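Curso de servicio y limpieza de áreas comunes
Apuntes de la unidad 4: ceniceros, sillas y taquillas
Docente: Covadonga Pastor. Revisión: June no, julio sí (6 de julio de 2022)

Vuelvo a repartir estos apuntes porque los de la edición anterior sobrevivieron poco y mal. Quien los tenga con manchas de café puede conservarlos como recuerdo.

4.1. El cenicero

Vaciar un cenicero parece una tarea de diez segundos y lo es, salvo que luego se tarden veinte minutos en limpiar lo que se ha volado. La ceniza no pesa, se mete en las juntas y tiene una afición particular por la ropa oscura.

Antes de empezar, comprobad que no quede ninguna colilla encendida. En caso de duda, un chorrito de agua y paciencia. Una bolsa de plástico y una brasa hacen muy mala pareja, y la factura de la silla que se estropeó en Valderrama todavía circula por la oficina.

Procedimiento con bolsa extendida:
Se abre la bolsa sobre una superficie estable y se alisa la parte donde va a caer la ceniza.
Se sujeta el cenicero por el borde y se inclina despacio, cerca del plástico. Volcarlo desde la altura del pecho queda vistoso y nada más.
Lo que se queda pegado al fondo sale con papel húmedo. Golpear el vidrio contra el respaldo está prohibido desde que Rigoberto Villca lo intentó.
Se recogen las esquinas hacia dentro, se anuda y a la basura.
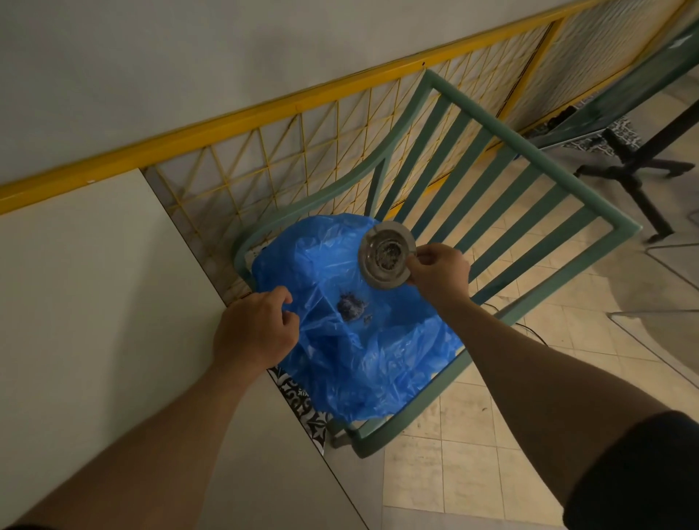 Fig. 1. Vaciado sobre bolsa azul, con ceniza todavía en el fondo del cenicero.

4.2. La silla de listones

Las sillas con respaldo de listones se limpian listón por listón, por las dos caras y también por los cantos. Sí, todos. El trapo va apenas húmedo y sigue el sentido del listón. En los brazos curvos se acumula grasa de manos por la parte de abajo, donde no mira el cliente pero sí miro yo cuando corrijo.

4.3. Las taquillas

Polvo primero, paño húmedo después. Las puertas negras delatan los dedos y las verdes, los roces; elegid vuestra pena. Los tiradores empotrados se repasan con la punta del paño, y los candados se levantan para limpiar detrás sin forzarlos. Lo que haya dentro de una taquilla cerrada es asunto de su dueño.

Los herrajes metálicos se secan siempre. Si se dejan al aire, la marca de la gota seguirá ahí cuando os jubiléis.
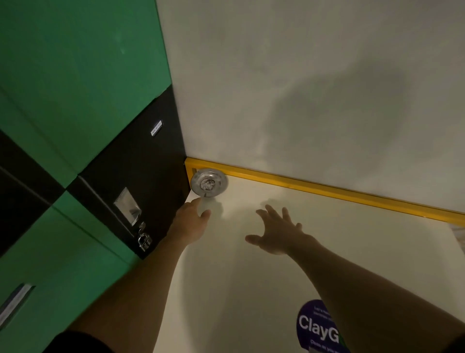
¿Se puede usar el mismo paño para los ceniceros y para las taquillas?
Conviene tener uno para cada cosa, porque los restos de ceniza dejan vetas grises en las puertas y pueden rayar el acabado.

Para la práctica: traed 3 paños, guantes de vuestra talla y el pelo recogido. Las parejas las hace Roxana Arango y las reclamaciones también se le presentan a ella.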